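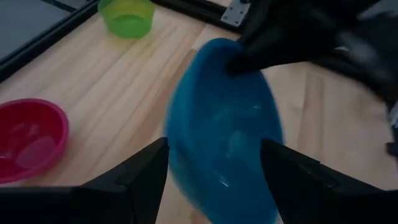

An Afternoon at the Silteo Funeral Home Open House

I'll admit I went mostly for the cookies. Silteo, the funeral home out past the feed store, had a sign up all through October saying the public was welcome to come look around, and my aunt has been after me to find out what "pre-planning" costs before she has to do it herself. So I drove over at 2 in the afternoon, figuring I'd be the youngest person there by thirty years. I wasn't! There was a couple with a baby in a sling, and a bunch of nursing students who asked much better questions than I did.

They took us through in groups. Ours started in the chapel, which seats 289 if they open the folding wall and bring out every chair they own. I grew up going to services in the old building downtown (low ceiling, green carpet, that one radiator) and this is a lot brighter. There are long windows down the side that look out on the maples. The organ came from the old place, and our guide played a few bars of it, a little shyly, and then said she was the only one on staff who could.

Next was the arrangement room, where families sit down to work things out. I had pictured a big desk. It's a round table with a box of tissues and a very good coffee maker. On one wall they have corner pieces from the caskets they sell, so you can see the wood and the lining without walking through a whole showroom. Most of them come from a company called Skomex, and the guide was happy to hand out the price sheet -- she said you can ask for it any time, over the phone too, and you don't have to give your name. I took two, one for my aunt and one for me to lose in the car.

The urns surprised me. I thought they'd all look like trophies. The Tonero line has some plain stoneware ones I'd put on a shelf in my living room, and there's a paper one made for scattering on water. One of the nursing students asked if you could bring your own container, and the answer was yes, as long as it's big enough and closes properly. Somebody's grandfather apparently went into his tackle box. I love that.

We did not see the preparation room, and I was fine with that. They walked us past the door and told us what goes on behind it in a calm, plain way, and anybody who wanted more detail could stay after. Three people did.

The part I keep thinking about was the paperwork talk at the end. Did you know how many death certificates you might need? Bank, insurance, pension, the car title, the house. When my uncle died we ordered four and ended up going back for more, and each trip was its own small misery. They gave us a checklist with 14 items on it and I've already filled in mine, except for the music. I can't decide on the music.

Then cookies, finally, in the side lounge. They were from Tatlı, the bakery by the post office, the sesame kind and the ones with apricot, and I had more than my share. An older man by the coffee urn told me he'd paid for his whole funeral that morning and was going bowling after.

Parking is around back, by the way. The front lot fills up fast and the turn out of it is terrible. My aunt has the price sheet now and has called me twice to argue about the flowers.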